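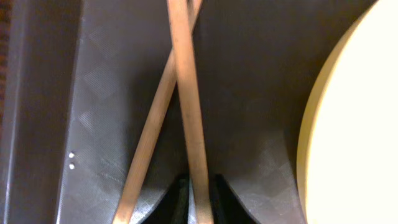

Two wooden sticks, crossed, between textured gray gripper fingers.

Subject: Re: [joinery-list] Hide glue gelling before the joint closes
List: joinery-list
Posted: Tuesday, 9:40 pm

On Tuesday morning a list member wrote:

> I am regluing a set of chairs from the Ilberg shop. Round tenons,
> tapered slightly, original glue all crystallized. I cleaned them
> back to wood and mixed fresh granules, Pesico brand, high gram
> strength. By the time I have both ends of a stretcher seated, the
> first end has already gelled and will not turn. Shop is at 60 F.
> I tried thinning with water and got a weak joint that I could pull
> apart by hand the next day. Should I switch to the bottled liquid
> kind, or is there a way to get more open time out of the hot pot?
> Also, is there any point in sizing the end grain in the mortise?

Several separate questions in there. Taking them in order.

Gram strength. Very high strength glue gels fast and needs more water to reach a workable viscosity. It is made for veneer and for rubbed joints where you want early grab. For chair work I would drop to a medium grade in the low 200s or a little under. The cured joint will be stronger than the wood in either case, so you give up nothing that matters on a stretcher.

Temperature. 60 F is your main problem. Glue leaving the pot at 140 F loses its heat to the tenon almost at once. Warm the parts as well as the pot. I put stretchers and legs in a plywood box with a light bulb in it until the wood is warm to the hand all the way through. A heat gun works on the mortise but it only warms the surface, and it is easy to scorch old finish. If the room can be brought up to 75 F, do that first and see whether the rest is still necessary.

Additives. Urea extends the open time. Weigh it against the dry glue, start at 5 percent, and do not go past 10 without a test piece. Salt does something similar but pulls moisture in humid weather, and I stopped using it. Mix a small batch, because repeated heating breaks the glue down and that alone would account for some of the weakness you saw.

Thinning. Water by itself gives you a starved joint if the fit is at all loose. Check the fit dry. If a tenon rocks, glue of any grade will not fix it. Glue a shaving around the tenon, let it cure, and pare it back to size.

Liquid hide glue. It works, with two conditions. The bottle must be in date, and the clamps have to stay on overnight. Test an old bottle by drying a drop on glass. If it stays rubbery after 3 days, throw it out. I have had good results with the Haladine liquid and one bad bottle, which was old stock.

Sizing. Yes for end grain, no for the rest of the mortise wall. One thin coat, let it tack, then the full coat. On a round mortise half the wall is close to end grain, so brush it there and leave the side grain alone.

Order of assembly. Do one end of each stretcher as a subassembly and let it cure. Then you have only 2 joints open at a time on the final closing. The Bellini pattern chairs with the box stretcher do not allow this, but from your description yours should.

Please report the pot temperature if you write again. The dial on most glue pots is off by enough to matter, so use a separate thermometer.

--
joinery-list: plain text only, trim your quotes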